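Equipment > Room Robots > Plavstead Walker > Setup and Care

Print this page | E-mail this page

Plavstead Walker: setting up and looking after the home room cell

The Plavstead Walker is our full-height two-handed humanoid, and the home room cell is where we like it best. You give it an ordinary room with ordinary furniture, a bucket to carry and somewhere to go, and it gets on with the job. We love this machine! This page covers the floor, the hands, the cable and the weekly check, which between them take up most of the time you'll spend on it.

Floor first. The Walker is happy on any hard, level surface, and a patterned one is fine as long as the shine isn't too strong for the head camera. Dust it before every session and pick up grit, staples and bits of tape, which end up pressed into the soles. Spare cords should be coiled and pushed to the wall, and castered furniture needs its wheels locked.

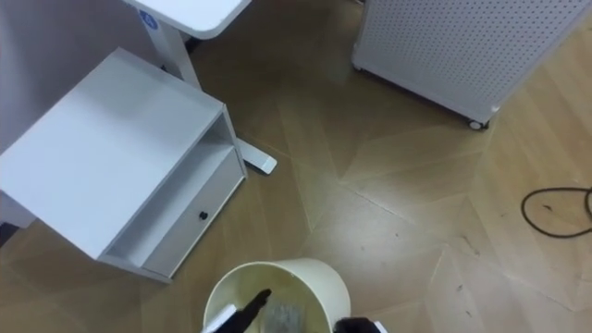 Both hands at the wastebasket, seen from the head camera.

The bucket run is the first routine we load on a new cell, and it's a lovely one to watch. It uses nearly everything: grip, balance, turning, a free arm reaching ahead. Start with an empty bucket. Set the grip force to 4 and leave it there until the fingers have been through their warm-up, then bring it up a step at a time. If the bucket swings and knocks the leg, shorten the stride before you touch the arm settings.
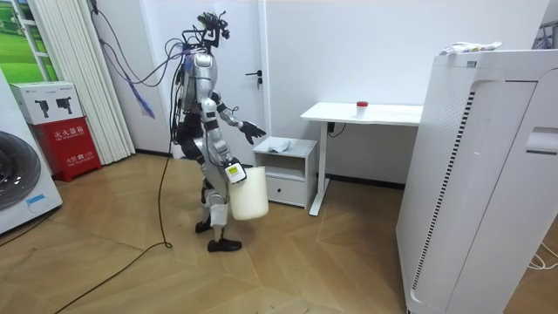
Drakos wrote in to say that the stride advice should be printed on the lid of the shipping case, having spent an afternoon retuning a shoulder that had nothing wrong with it. Fair point, and it's going on the next batch of quick-start cards.

Cable care is mostly a matter of habit. Walk the route yourself before the robot does, carrying the slack. The line should leave on the side away from the turn and never pass under the front foot. Run your fingers along the head bundle and feel for stiff spots or a connector that has worked its way out. The Tinden sleeve kit (13 clips, sold separately) tidies up the upper section very nicely, but don't pull it tight, the neck needs room to turn.

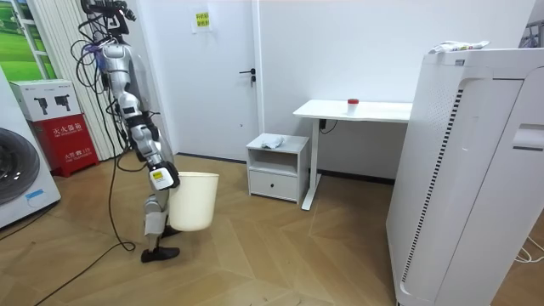 Page last changed: Fri 24 August

Weekly check, with the power off and the robot on its stand:

1. Wipe the soles with a damp cloth and let them dry. Look for shiny patches at the toe.

2. Bend each finger by hand through its full travel. It should move smoothly and come back without a click. A gritty finger wants cleaning, and three drops of Pustness joint oil at the knuckle is plenty.

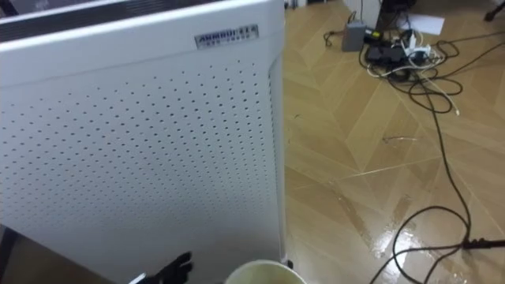 3. Check every inline connector on the floor run. Push the halves together firmly and make sure the collar is seated.

4. Clean the head camera with a dry lens cloth, no sprays.

5. Power up, stand the robot on its mark and run the balance test. A score of 82 or better is a pass. Under that, repeat step 1 and try again before calling us, as dirty soles are the usual cause.

Replacement finger pads and sole sets ship from stock. The long floor cable has been on back order since May, so order early if yours is getting stiff.

Print this page | E-mail this page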